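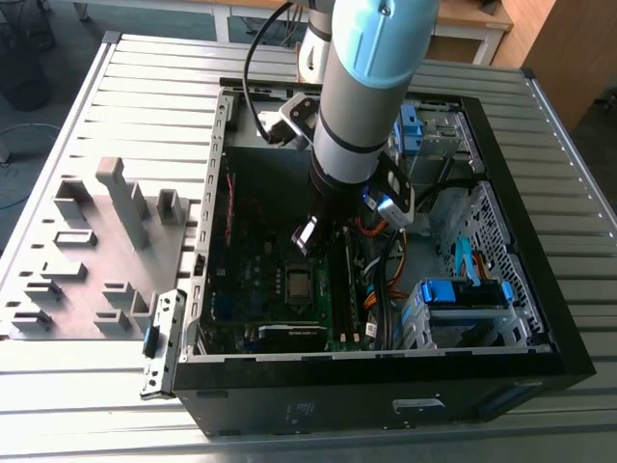
Questions we get about opening up and tidying an old desktop tower

Mindale Repair Evenings, page kept up by Grażyna Lis and Rizal Halim

Do I really need to lay the tower on its side?

We'd love it if you would. People are used to working on a tower standing upright under the desk, with a flashlight between their teeth, and it can be done, but everything is so much easier with the case flat and the open side facing the ceiling. The motherboard is then lying down in front of you like a map on a table, and a dropped screw lands somewhere you can usually find it. Shut the computer down, pull the power cord from the back, hold the power button in for a few seconds, and then lay it over.

Which side panel comes off?

On most towers it's the left one as you look at the front. Look around the back for two thumbscrews (or ordinary Phillips screws, on older cases), undo them, and slide the panel toward the back before lifting. If it doesn't want to move, please don't pry at it with a butter knife! Check for a third screw or a latch first.

How do I tell what's what in there?

Start with the processor, which has a square metal lid and sits in a socket on the motherboard. On most home computers there will be a cooler and a fan on top of it, so you may not see the lid until those are off. The memory slots are the long narrow ones nearby, with little latches at the ends. Expansion cards plug in lower down the board, and the drives live in their own bays and cages toward the front of the case.

What are the blue plastic bits?

Blue tabs and latches inside a case are usually there for your fingers. They hold drives in place without screws, and we're very fond of them. Some slide, some pinch, and some swing outward, so try each one gently before you put any weight behind it. Pantelis Liapis once spent most of an evening hunting for a screw on a Skolturow case that had never had one, and he still hears about it.

My cables are a mess. Can I just tie them all together?

You can gather them, but leave a bit of slack. The thin, flat SATA data cables don't like being folded sharply, and a soft curve is perfectly fine even if it looks untidy. Use the reusable hook-and-loop ties and keep everything clear of the fans. Take a photo on your phone before unplugging anything, please, and another one after each cable if you're the worrying sort (Grażyna is, and she's never regretted it).

Is it safe to vacuum out the dust?

We'd say no to the household vacuum, as it can build up static and swallow small parts. A can of air in short bursts, held upright, and a soft clean paintbrush will do nicely. Hold fan blades still with a finger while you blow. Perforated metal panels collect a surprising amount of fluff, so brush those from both sides.

Can I bring in something really old?

Oh, please do. Anything from 2000 onward is usually no trouble, and older machines are welcome too, though we may not have spare parts for them. Put your name on the case and bring any loose brackets or screws in an envelope. Doors open at 4, and the kettle goes on soon after.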